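## Is cutting board oil worth paying for?

**gravelpit39**

Starnex wants $20 for a small bottle of "board conditioner." I read the label twice. It's mineral oil and a bit of wax. The drugstore sells a bigger bottle of mineral oil for a lot less. Tell me what I'm missing.

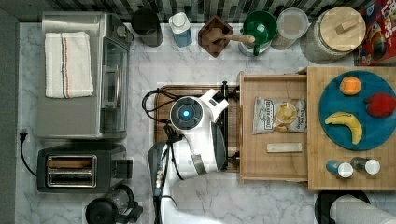
I've used the drugstore stuff since March and the board looks the same to me as it did with the fancy kind. My guess is the extra money pays for the label.

**Tansy_B**

The wax does help. Water beads up longer. I use the Beter one and only redo it every couple of months.

**gravelpit39**

Longer than what, though? Did you leave half the board plain and compare? Every review I find says "longer" and stops there.

**oldmitre302**

No, she's right about wax, you're right about the price. Melt some beeswax into plain oil and you have the same thing. My routine:

- Wash, then stand it on edge overnight. Don't oil a damp board.
- Wipe oil on with the grain and get some into the juice groove. That's where mine dries out first.

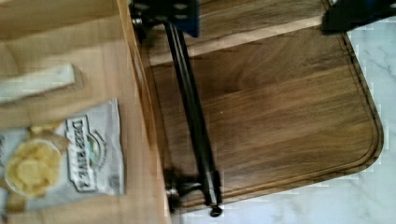 - Leave it till morning and buff off whatever is still sitting on top.

**Tansy_B**

Overnight is overkill. Lanen says 20 minutes on their bottle.

**oldmitre302**

Lanen would like you to use it up faster.

**gravelpit39**

Now I don't trust either of you. Has anyone just never oiled one? My aunt had a Gallagher board for years, scrubbed it in hot water every night, and I never saw a crack in it.

**Tansy_B**

Thick maple, I bet. Try that with a thin walnut one and report back.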